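Jumgate rider app – notebook, September

Picking up the driver-contact problem again. Maysoun Daher forwarded the latest batch of complaints from Parisi riders last night and I read all of them before starting on code. 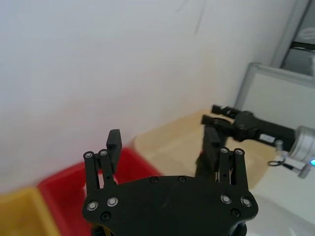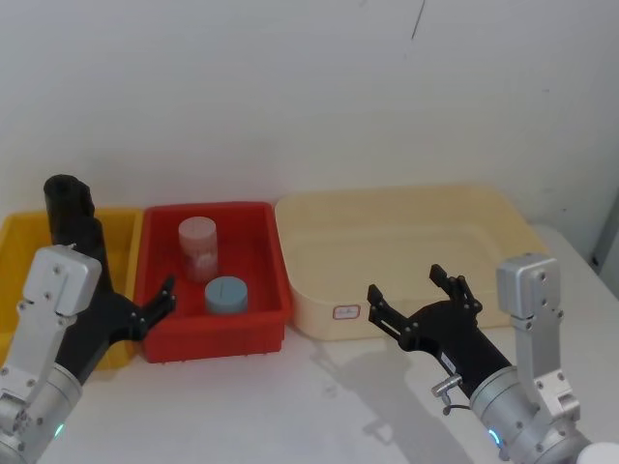
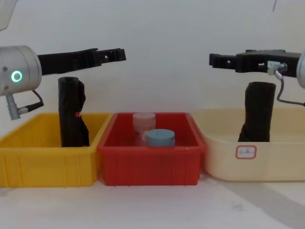 The batch has 23 complaints. 19 are the same thing: rider taps "Call driver" after the trip has ended, gets the masked number, and the masked number is dead. Most of them had left something in the car. The other 4 are riders who tried the help form and got the automatic reply and nothing else.

Checked the masking service first. Evero releases a masked number as soon as we send trip_end. I had assumed there was a grace period on their side. There isn't one, or there isn't one on our plan. The app keeps showing the call button anyway, because the button looks at trip history and not at whether the number is still live. So two separate faults, and the second one is ours.

Tried on staging:

1. Delayed trip_end to Evero by 30 minutes. Number stays up, calls connect both ways. But the driver can't be matched to a new rider while the old number is held, and the dispatch log filled up with retries. Backed it out.

2. Sent trip_end on time and requested a second number straight after, flagged as post-trip. Works. The driver takes a new ride normally and the old rider can still get through. Uses one extra number per trip.

3. Same as 2, but the second number is only requested when the rider taps the button. Works too, with a short wait before it rings. I prefer this one.

The number pool for Parisi is 1000. With option 2 I think we would run out on a busy evening. With option 3 we should be fine, but I have not run it under load. Load test goes on the list.

Hala Majali asked what happens if the driver has logged off. At the moment it rings out and the rider hears a carrier message in the wrong language. She wants it to drop to a text form that lands in the driver's inbox. Agreed, but that is app work and won't make this release.

Help form: the 4 tickets were all tagged "Pirura" although the trips were in Parisi. The form takes the city from the phone's billing address. Tickets for Pirura go to a queue that has been closed since we stopped service there. Changed the form to use the trip's city and moved the 4 tickets by hand. Maysoun is answering them.

Still open:
- load test for option 3
- hide the call button when there is no live number and none can be requested
- ask Evero whether the grace period is a plan setting
- old Pirura queue: forward it or delete it, Hala to decide

Staging is on branch post-trip-call. Please leave it alone until the load test is done.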